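Pornetti Gearworks
December 9, 2019

Thread on small gear trains, for people who keep asking me why theirs bind.

I'm putting together a little planetary set on a round plate. Bought the gears from Clornier, paid 21 dollars with shipping.

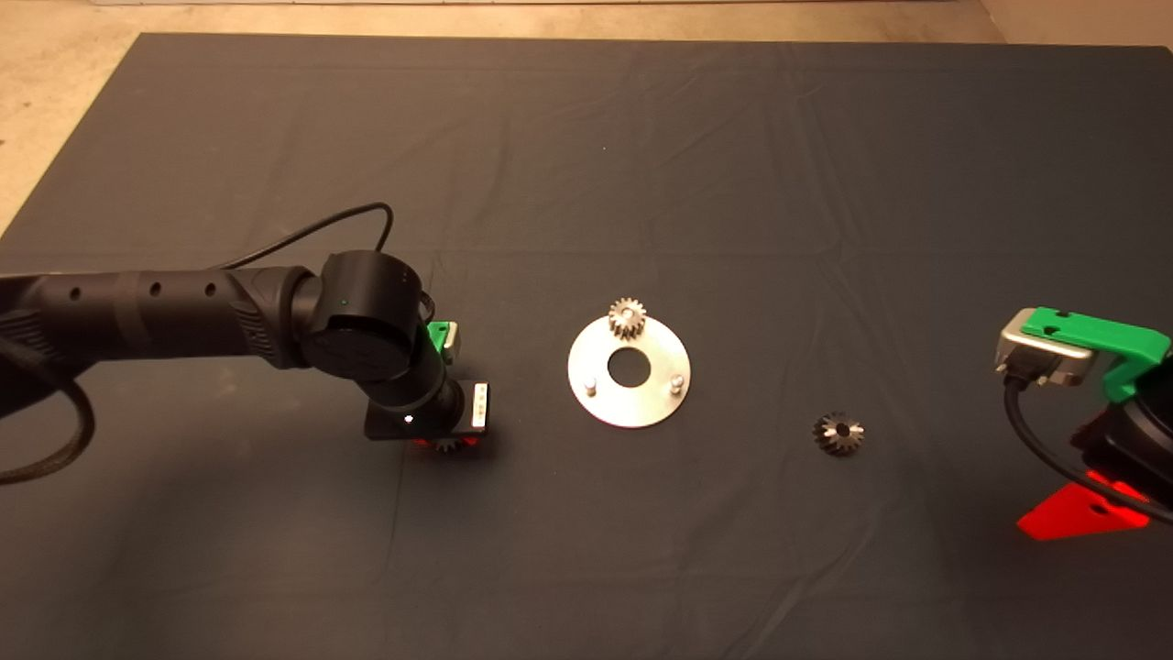
Pegs first. If a peg leans, the gear on it leans too, and you'll feel a tight spot once per turn. Mine are short and stand straight up from the plate, with a hole through the middle of it. I check each one with a small square before any gear goes near it. Put a cloth down as well. Gears roll and floors eat them.

Next, look at the bore. A burr on the rim will hang up on the peg and you'll blame the peg. A couple of turns with a hand deburring tool fixes it.

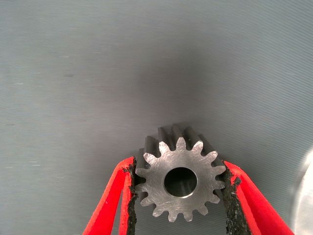

Don't force anything. A gear that fits should drop on under its own weight. If you have to push, take it off and find out why. I ruined a Trurdale set in March by tapping one down with a mallet.

Scratches on the face don't matter. Nicks on the tooth flanks do. Run a fingernail along each one.
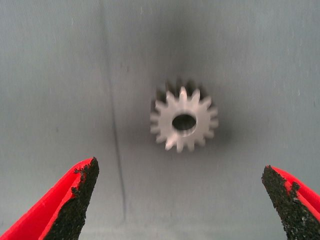
Then lubrication. Very light oil, one drop per peg. I don't use grease on anything this size, it just collects lint from the cloth.

Last step is meshing. Lower the gear slowly and rock it a hair either way until the teeth find each other. If it sits high on one side, lift it and start over.
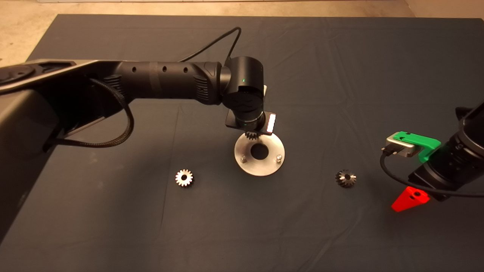
Brøndum: I use 3000 grit on the pegs before oiling. Takes a minute and the tight spots mostly go away.

Good tip. I stop at 80 strokes with a fine stone, but I'll try the paper on the next plate.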